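Teleop demos for the tap task – how are you handling the levers?

Kondumel
We're recording demonstrations in simulation for a turn-the-tap task, all by remote control with a hand-held controller. The operator picks a lever, closes on it and swings it through the target angle. Far too many runs are being thrown out because the fingers slide off the end of the bar. Overview for reference.
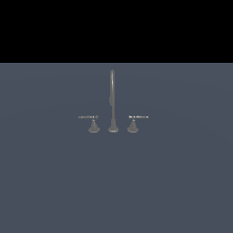

Controller lag was my first suspect, and I measured it at 16 ms, so I've ruled that out. Operators also can't settle on which lever to use. The two point straight out to the sides, away from the spout, and either one will do as far as the task file is concerned. The result is a set with two different strategies mixed together.

dilside
Fix the lever in the task file and the second problem goes away. For the slipping, have them grip near the hub. Those bars are thin and the outer end gives you nothing to hold.

Zisov
Disagree on fixing the lever. If you only ever show one side, the policy learns one side. Record both and label them.

dilside
With over 2 hundred clean runs, fine. I doubt he has that.

Kondumel
I don't. Wrist view attached, from the approach. Operators say depth is the hard part.

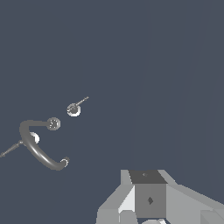

They tend to come in too low, correct late, and the correction ends up in the recording as a wobble. I've tried slowing the controller to half speed. It helped the wobble and made every run tedious.

nanayakkara
Give them the wrist view and a fixed side view together. We went to 2 views and the late corrections mostly stopped.

Zisov
Or drop remote control and guide the arm by hand.

nanayakkara
It's a simulated arm. There is nothing to take hold of.

Zisov
Fair point. A small leader arm on the desk, then.

Kondumel
No budget for a leader arm. I'll add the side view, keep both levers with labels, and post the numbers in December.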